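Darbridge Community Help > Equipment and Services > Evaluation kits

Is the Loltine hand-held gripper kit suitable for a household task trial?

Posted by Grundgate Programs Office in April

Our organization is reviewing the Loltine hand-held gripper kit for a trial covering ordinary household items. The supplier has quoted 1,184 for the two-hand kit, with finger pads included and training billed separately. Before we submit the purchase request, we would appreciate comments from members who have used the kit on soft or crinkled packaging. Our particular concerns are the following.

Does the grip remain dependable on thin plastic wrappers, or is the kit better suited to rigid goods? How often must the finger pads be replaced? Is the training session necessary for staff who have handled similar tools?

We are also considering the Vương service plan and would welcome any experience with it.

3 replies

Vương Service Desk user
Posted at 9:15 a.m.

The plan is fine. Read the section on shipping costs.

Darbridge Equipment Library
Posted at 11:40 a.m.

We have held two of these kits on loan for our member departments since last fall. Our findings may be of use, although they reflect our own conditions of use and should not be taken as a general rating.

Thin wrappers are within the kit's ability. The ridged pads hold film packaging well when the operator closes slowly and takes the package near its middle. Most dropped items in our records came from closing too quickly on a corner. Of 38 logged attempts with snack packages, 4 ended in a drop, and all of those were made by staff in their first hour with the tool.

Clutter is a larger concern than the packaging itself. In a narrow space, the bodies of the grippers need more room than new users expect, and loose fabric can catch against the fingers. We recommend setting out the first sessions on a clear surface and adding blankets and cushions later. 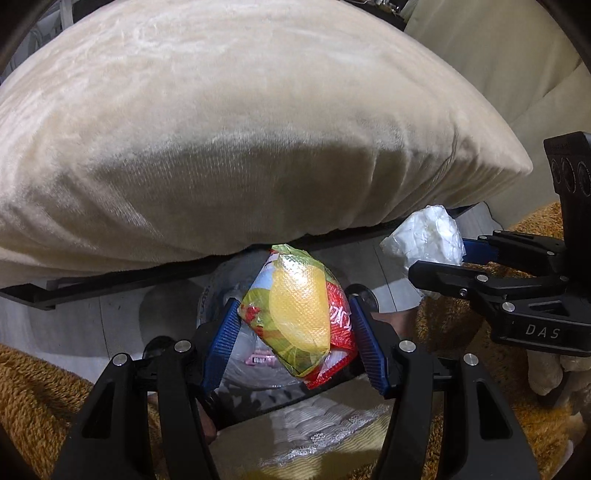 Snack package held between the blue finger pads, with a pillow and a blanket close by.

Pads should be checked at the start of each session. Ours were changed after almost 15 weeks of regular use – earlier than we had planned, but the cost was modest. Please confirm the current price of replacements with the supplier, as ours came under a prior agreement.

With regard to training, we advise purchasing the session for one member of staff, who may then instruct the others. We did not find a second session worthwhile.

Grundgate Programs Office
Posted at 2:05 p.m.

Thank you both. We have asked the supplier to quote for one training place and a spare set of pads. We will post the revised figure in this thread when it is received.

Member, Facilities Group
Posted at 4:30 p.m.

Our department borrowed a kit from the library for a short period. The grip was satisfactory. Our operators did find the tool tiring to hold for long sessions, and we moved to shorter turns with a rest between them. I cannot comment on the service plan, as the loan did not include it. The carrying case is larger than it appears in the catalog, so please measure your storage shelf before ordering.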